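Etenesh Endale and the arm on the back bench

I'd been meaning to visit the Prastora workshop ever since a friend told me there was a woman there building a robot arm on the back bench, and in June I finally got over there. Etenesh Endale met me at the door with a hex key behind her ear and had started talking before I'd put my bag down.

She calls the arm Stivari. It's her second one. The first, Assefa, is in pieces on a shelf, and she borrows screws from it.

"Assefa was strong and stupid," she told me. "I bought the biggest motors I could afford, and then the whole thing shook like a washing machine!"

So for Stivari she went smaller. She keeps every receipt in a cookie tin (I asked to see it, of course) and the parts have cost her $987 so far. The fingers took the longest. She's printed version after version, and the one she likes has windows cut through it and ridged rubber on the inside.

"Smooth pads look nicer," she said, "but I want something that bites a little. You try picking up a glass bottle with smooth plastic."

Her friend Bontu Alemneh writes most of the software, usually from her kitchen, and joined us by phone for a while. The two of them argue about speed. Bontu wants it slow, Etenesh wants it to look alive, and I heard a good ten minutes of that over tea.

I wanted to know what they practice on. Boxes, mostly, Etenesh said. Little ones with thin walls, the kind you'd get a gadget in.
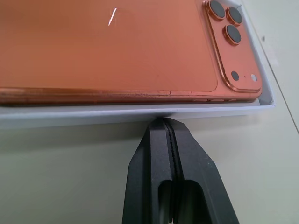 "A box sounds easy, doesn't it?" she said. "But cardboard gives. You come down a hair too low and you're pushing on the wall, and the motors don't know that, they just keep going. So Bontu has it watch the current, and if it jumps, stop."

"And back up," said Bontu from the phone.

"And back up, yes, when it feels like it."

There's a wrist camera too, and they've saved 3245 pictures from it, which Bontu is sorting by hand in the evenings. I asked if she minded. She said she puts the radio on.

Next they want to redo the wiring, which runs down the outside under a lot of tape, and Etenesh has her eye on a better elbow motor for $155. She hadn't told Bontu about that one yet. Well, she has now, because the phone was still on.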